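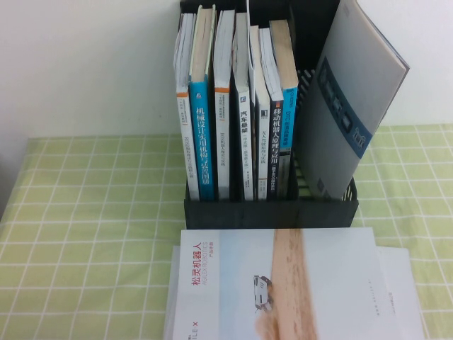

Search course pages Go

Handout 13: Learning to handle books from two camera views

Welcome back, everyone. Last time we spent a long while on grasping single blocks, and I promised you something closer to what people keep on their desks, so this handout goes with the Darer method and the file holder task. Please read it before the lab, and do keep it next to you while you work through the Mumcombe data – the notation is the same in both.

The basic idea is friendly enough. We collect demonstrations, we record what the arm did along with what the cameras saw, and we train a policy to predict the next short stretch of motion (14 steps in our version). The set you'll be using has 3,077 demonstrations. Books make a nice test because they are thin, they stand close together, and a spine tells you very little about how thick the neighbor is.

The wrist view is where most of the fine detail comes from. Up close you get page edges and cover corners, which matter a great deal when the fingers have to go between two volumes. You also get blurry text and odd angles, so please don't count on reading titles from it!
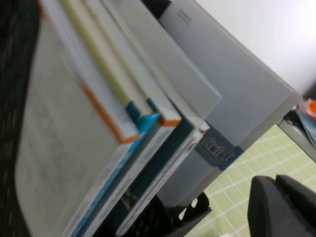 Fig. 1. Wrist view: leaning books and folder, with a gripper finger at lower right.

The fixed view gives the policy its sense of the whole table, and it has a weakness you should think about before you start training. When the arm comes in front of the holder it hides part of the row, and a fast motion smears across the picture. Rajan, our baseline, uses this view alone. Darer takes both views and learns how much to trust each one at every step.

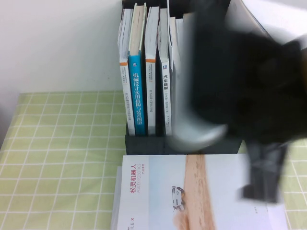
Fig. 2. Fixed view: arm blurred by motion in front of the file holder, catalog lying flat on the table.

For the lab, train Rajan first and then Darer, with the same seed, and compare the 2 on the held-out demonstrations. Write a paragraph on the steps where they disagree most, and bring your plots to the August session.

Related handouts
Grasping single blocks
The Grirnham simulator: setup notes
Choosing an action length

Contact the course office | Copyright Mumcombe Robotics Course | Back to top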